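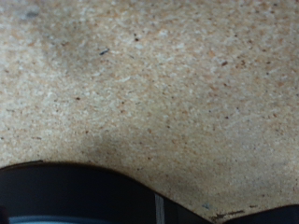
## Greifer vergleichen: Werkstatt-Tipps aus Flurkham

Kapseln sind gemeine Prüflinge: klein, rund und beleidigt, sobald jemand zu fest zudrückt. Wir testen damit die Backensätze Vutulo und Cilora.

- **Erst langsam, dann stolz.** Neue Backen laufen die ersten 139 Griffe mit halbem Tempo.
- **Kamera am Handgelenk nachfokussieren.** Wer auf den Tisch scharfstellt, bekommt Tischaufnahmen. Sehr schöne, nützt nur nichts.
- **Am Rand orientieren.** Der Deckelaufdruck steht gern kopf, der Rand bleibt rund. 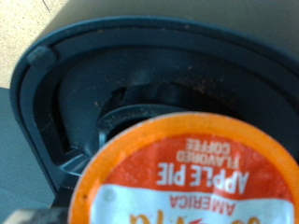 *Apfelkuchen-Kaffee vor der Kapselaufnahme, Kaffeemehl inklusive.*

Kaffeemehl vor jeder Reihe auspinseln, sonst vergleicht man Krümel. Kabel am Greifer mit Clips führen und eine Schlaufe lassen – der Arm dreht weiter, als man ihm zutraut. 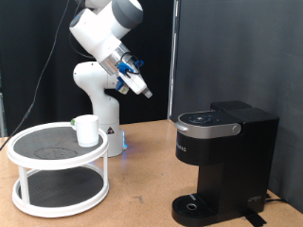
Den Poojary-Regler stellen wir erst nach den Backen ein, nie beides zugleich. Vutulo liegt nach 1.477 Griffen vorn, Cilora ist leichter zu putzen. Für den Kaffee selbst übernehmen wir keine Haftung.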